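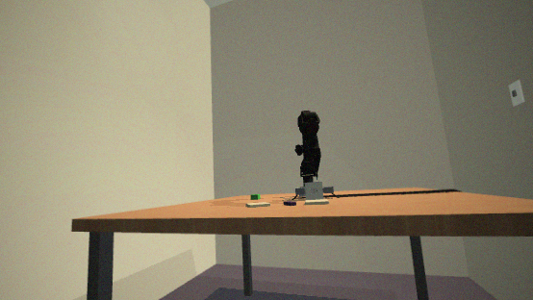

Raelene Trevaskis writes that she has bolted her arm down twice now and it still creeps, and could we please do a page on benches before anyone prints another tip about grippers. Fair enough. Most of what goes wrong with a small arm at home goes wrong at the bench, and the rules we follow in the Hollstead workshop are mostly bench rules.

Updated May 2019

Fixing the base

Use bolts that go right through the top, with a wide washer or a strip of steel underneath. Wood screws hold for a few weeks and then work loose, faster in a softwood top. Clamps are all right for an afternoon of trying things out. Don't leave an arm on clamps overnight with a job running.

Tighten the bolts, run the arm for a day, then tighten them again. After that check them once a month. Draw a line in paint marker across the nut and on to the washer, and you can see at a glance if it has turned.

If the base still creeps, look at the table. A table with splayed or slender legs will rock when the arm swings fast, and the rocking works at the bolts. Put the arm over or near a leg if you can, and put packing under any foot that doesn't sit flat. Ginette Paquette fixed hers with two offcuts and a paving slab on the lower shelf.

Placing the base

Towards the back of the bench is usual, with the work in front. Leave a gap between the arm and the wall. Elbows stick out further than you expect when the arm folds up, and it is the elbow that finds the plaster. Move the arm by hand, powered off, through every pose you mean to use before you drill.

Marking the reach

Measure from the centre of the base to the tip of the gripper with the arm stretched out flat. Ours comes to 830 mm. Add whatever the gripper will be holding, then add a hand's width. Mark that line on the bench with tape, and carry it on to the floor where it runs past the edge of the table.

Inside the tape: the arm, its cable and the things it is working on. Mugs, phones, pencils and the screwdriver you have just used go outside it. Children and pets stay out of the room when the arm has power. A child gate is not enough for a cat.

Replace the tape when it lifts. We've used Cidine floor tape and ordinary electrician's tape, and the electrician's tape left more glue behind.

Cables

Bring the cable out of the side or the back of the base and run it along the rear of the bench, away from the work. Clip it down. Leave a little slack at the base end so the plug isn't pulled when the table shakes, and no loops anywhere. A cable lying loose is fine until the day somebody catches it with a sleeve.

No extension lead on the floor where you stand. If the socket is too far away, move the bench.

Stopping it

You need a stop you can hit without reaching across the arm. Mount it on the front edge of the bench, on the side of the hand you'd use. A switch on the wall behind the arm doesn't count, and neither does a button on a laptop screen.

Press it at the start of every session with the arm moving slowly. Find out what your arm does when it loses power, too. Some lock where they are and some drop. If yours drops, keep a block of foam under it while you are setting up, and never put a hand below the gripper to catch it.

Practice pieces

Start with plain blocks, small and light, in colours that stand out from the bench top. Pale blocks on pale wood are hard on a camera and no easier on you. Mix the shapes a bit. A cube is easy to pick up, and a thin flat piece lying on the table is much harder, so a gripper that manages the cube may scrape the bench going for the flat one. Set the lowest height with the flat piece and write the number down.

Keep the pieces spread out until the arm can take each one without touching its neighbour. Glass, anything with a blade and anything hot come a long way after that, if at all.

Try it in simulation first if your software allows. Put in your own table height and wall positions and not the ones that came with the program. Then run the real thing at the slowest speed, all the way through, three times before you turn it up.

The log

A school exercise book will do. Date, what was changed, who changed it, and the top speed setting. Kurniawati Hidayat keeps hers on a string from the bench leg so it can't go indoors. If two people share an arm, whoever changed it last tells the other before it is switched on.

Published standards

The full standards for industrial robots are written for factories, and a good deal of them won't apply in a spare room. Read the safety chapter of your own manual, all of it, and keep to its limits on load and mounting even where we say something looser. If you run the arm as part of a business or let the public near it, you need proper advice and a written risk assessment. This page won't do for that.

Letters since April

Polyxeni Nikolaidis asks if a rubber mat under the base helps with noise. A little, but it also lets the base move. Put the mat under the table legs.

Efthymia Papadakis asks what thickness of top to use. Ours is 40 mm beech and we wouldn't go much thinner without a steel plate underneath.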